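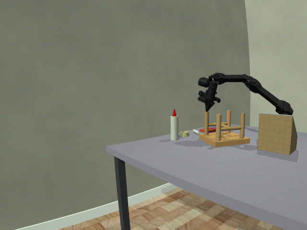
Ticket: slow air loss on the Rirkau tipper, wrong kit supplied twice
Opened by: Deisy Echeverri, workshop
Status: closed

Entry 1, 7:40 am
Hi all, me again! The Rirkau is losing air overnight and I'm after a bit of help from the parts desk before I pull anything else off it. Parked up last night with 600 kPa in the tanks, came back this morning and the secondary gauge was sitting at 300. Primary had hardly moved. I've been round every fitting on the chassis with soapy water (got most of it down my sleeve) and found one weepy elbow near the rear tank. Nipped that up. Going to leave it till smoko and see what it does.

Entry 2, 10:15 am
Still dropping, but slower. Lost 100 kPa since I did the elbow. With the park brake off and the wheels chocked I can hear it hissing from under the cab, so I'm now looking at the foot valve or the line running to it. The foot valve is a Soson, and it was replaced by the previous owner, so goodness knows what kit is in it. The tag is so scrubbed I can only make out the last couple of characters.

Could someone at Cumness please look up which seal kit goes with it? I've put the chassis number in the notes field. The drop-down on the website gives me two kits and they look identical in the pictures.

Reply from Rizwan Gunawardena, Cumness parts desk
Morning Deisy, both kits fit that body but the big O-ring is a different section. Without the tag I can't tell you which, sorry. Can you put the verniers on the old one once it's out?

Entry 3, 1:30 pm
Valve's out and stripped. Lower seal is flat on one side and there's a little nick in it, so I'm pretty happy that's our culprit. Measured the groove and the ring and sent both to Rizwan G. He reckons the second kit. Ordered, and it's coming on the afternoon run with Lutfa.

Entry 4, 4:05 pm
Lutfa Fakir dropped the box off and it's the first kit. Label on the outside is right, bag on the inside is wrong. Not her fault at all, she just drives the ute! I rang through and Wondimu Derese went and opened another one off the shelf while I was on the phone – same thing, wrong bag in a correctly labelled box. He's gone through the lot and found 10 boxes like it, all from the Muñoz delivery in February. Good on him for checking, I'd have been cranky to get a third one.
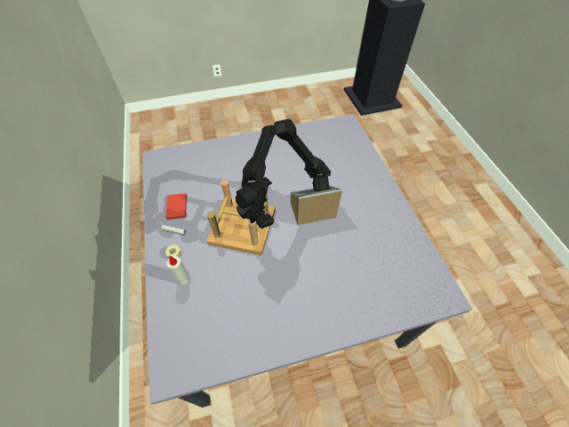
A black robot arm at the big square table, wood floor underneath.

Entry 5, next morning, 9:20 am
Right kit turned up first thing. Cleaned the bore, rubber grease on the seals, new exhaust diaphragm while I was in there. One thing for whoever does the next one: the upper spring will go in upside down quite happily and the pedal then feels spongy. Ask me how I know. Had it back apart and sorted inside half an hour.

Built air to 600, shut it down, walked away from it.

Entry 6, 2:50 pm
Gauge hasn't budged, primary or secondary. Brakes apply and release cleanly and there's no hiss under the cab. I'll leave it standing overnight with the tanks full before I call it.

Entry 7, following day, 6:55 am
Still on 600! Tyres kicked, paperwork done, truck's back with the yard.

Rizwan Talukder in accounts, can you please chase the credit for the wrong kit? The box is on the shelf behind my bench with the docket taped to it. Happy for this one to be closed.

Reply from Rizwan Talukder
Credit requested, the docket's scanned in. Closing.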